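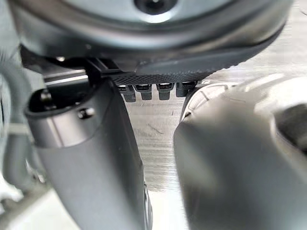
I've got a problem with notices in Dranodetti and it's starting to matter, as we're working to contract deadlines on the Nitcombe bypass job and I can't trust the reply dates it gives me. Whenever I raise a compensation event and press Issue, the register shows the reply as due the day before I sent it. I thought it might be something daft in my wording, so I made a dummy entry in our training project and typed "round housing, dark grey, knurled black band, row of four small tabs under it" in the description box, nothing clever, no odd symbols. Same result! The text saved perfectly and the date was still wrong.

Ticket 351
Raised by: Kendra Kowalchuk, Penner
Opened: 22 Nov 2024
Product: Dranodetti, notices and register
Priority: High

What I've tried so far: logged out and back in, used a different browser, cleared the cache (twice, I'm thorough when I'm cross), and asked Evaristo Ventura to raise one from his login. His comes out wrong too. Early warnings are fine, and so are payment applications. It's only compensation events, and only ones raised after we moved to the new template.

There are 16 live notices with bad dates on them. I've put the right dates in a spreadsheet for now, but the client's side see the register as well, and the last thing I want is a row over whether somebody answered in time.

Reply from Lucie Girard, support

Hi Kendra, thanks for all that, it saves me asking! Could you open the contract settings for Nitcombe, go to Periods for Reply, and tell me what's in the row for compensation events? Please don't change anything yet. I'd also like to know whether the project was copied from another one.

Kendra

Right, the row is there but the box for the period is blank. All the others are filled in. And yes, it was copied — Marlene Sauerland set it up from the Tulla project before she went on leave. I had a look at Tulla and the box is blank there too, but nobody has raised an event on that one since the template changed, so it hadn't shown up.

Lucie

That's the cause, then. The new template looks for the period in a different place from the old one, and a copied project doesn't bring it across. With nothing to add on, the sum goes backwards by a day. Please type the period from your contract data into that box, save, and raise another dummy. It won't alter the notices you've already issued, we'll have to recalculate those from here.

Kendra

Done, and the dummy has the right date on it, hooray. I've filled in Tulla as well while I was there.

Before you recalculate the live ones, can you make sure the original issue dates stay exactly as they are? Nathalie Petrenko does our commercial side and she'll have my head if the audit trail looks as though we've gone back and fiddled with it. She'd like a note against each notice saying the reply date was corrected and by whom.

Lucie

Issue dates won't be touched. Each notice will get a line in its history with the old reply date, the new one and this ticket number. I've run the fix, could you check 3 of them against your spreadsheet?

Kendra

I checked the lot, couldn't help myself. They all match and the history lines are there. Nathalie is happy. Could the system please stop us issuing a notice when that box is empty? A red warning would do.

Lucie

I've passed that to the developers as a change request and linked it to this ticket.

Status: Resolved, change request open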